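The case for the plain electric moped

Every spring the makers announce their new electric scooters, and every spring the talk is about top speed and how big the screen is. I have ridden a small electric moped to work for three years. I would trade the screen for a better kickstand and a parts counter that answers the phone.
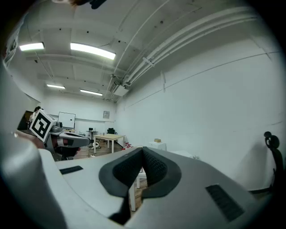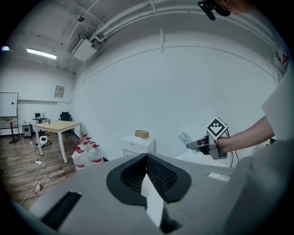
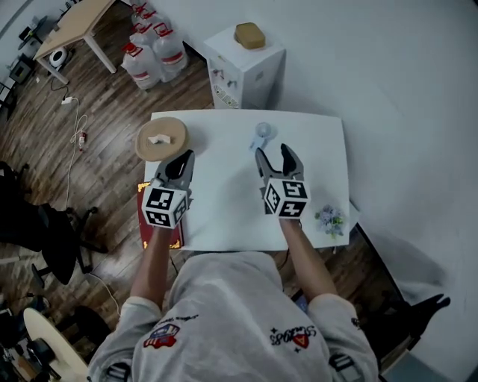
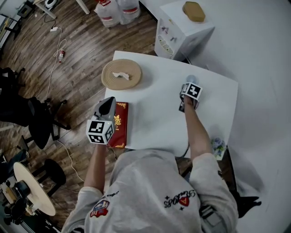 My own machine is a Truvel, the base model, bought used. It does what the law in my state allows a moped to do and no more. The range is enough for two days of my commute, and in January it is enough for one day and a nervous ride home. I knew that when I bought it. The seller, Katherine Betancur, had written the winter range on a piece of tape and stuck it inside the glove box, and her number has been closer to the truth than the one in the brochure.

The trouble with the way these machines are sold is that they are priced and reviewed as if they were motorcycles. Most people who would get real use out of one don't want a motorcycle. They want to get to a job four miles away without paying for parking. They want to carry a bag of groceries. They would like to leave the thing outside an apartment building and find it there in the morning.

Look at what the new Nunarel offers. It has four ride modes, a color display, a phone app that shows you a map of where you have been, and a reverse gear. It also has a battery that is bolted in under the floor. If you live in a house with a garage, that is fine. If you live on the third floor, it means you can't charge it at home at all. The old Nunarel had a battery you could lift out by a handle. It was heavy, and I have heard plenty of complaints about carrying it up the stairs, but it could be done. The company dropped it to make room for a bigger pack, and the bigger pack is there to feed a speed that a rider with a moped plate isn't allowed to use.

I think that was a mistake, and I think other makers are about to copy it.

A removable battery should be the standard on anything sold as a city moped. A city where half the people rent can't be served by a vehicle that needs a driveway. Public charging posts are built for cars, and where I live the ones that would take a scooter plug are at the mall and behind the library. The library lot is locked at 9 p.m. A person who works evenings can't use it.

The second thing I would ask for is parts. Last year my rear brake lever cracked. It is a small piece of cast metal. The dealer quoted me $81 for it and said it would be 12 weeks. I ended up with a lever from a gas scooter, fitted by Estrella Alvarado, who runs a repair shop out of two bays on the edge of town and has been doing this work since long before anything on two wheels had a battery. She charged me for half an hour of labor. The lever is the wrong color and works well.

Her view, which I have come to share, is that most of an electric moped is still a moped. It has tires, bearings, brake pads, cables, a stand, a seat and a lock. Those are the parts that wear out. The motor in the hub has needed nothing from her on any of the machines she sees. Yet the makers keep changing the ordinary parts from one model year to the next, so that a lever from one won't fit the other. Gas scooters went through this decades ago, and the ones that lasted were the ones that used the same lever for ten years.

Bermúdez does better here than the others. Their machine is not pretty and the seat is hard. But the manual that comes with it lists every part by number, and the levers, pads and bulbs are sizes any shop will have. Dealers I have spoken to say it is a hard sell on the showroom floor next to something with a color screen. I believe them. People buy with their eyes, and I did too the first time, when I put money down on an Irorov that I got rid of within the year.

Then there is price. The state rebate is $700, and it applies the same way to a $2,000 moped and a machine that costs four times that. I would change it. Put the whole sum on the cheaper end and nothing on the top. Somebody spending what a used car costs on a fast electric scooter is going to buy it with or without the rebate. For somebody choosing between a moped and a bus pass, it decides the matter. My county gave out 1,168 of these rebates in the last program year, and the published report doesn't say what kind of machine any of them went toward. That would be an easy thing to record, and the legislature should have it before it votes on more money.

I don't have anything against fast machines. Some people ride for fun and they should have something good to ride. But the cheap, slow model is the one that takes a car off the street at 7 in the morning, and it is the one getting the least attention from the people who design them. When a maker next puts out a press release about a city moped, I would like the first line to give the weight of the battery and the price of a brake lever.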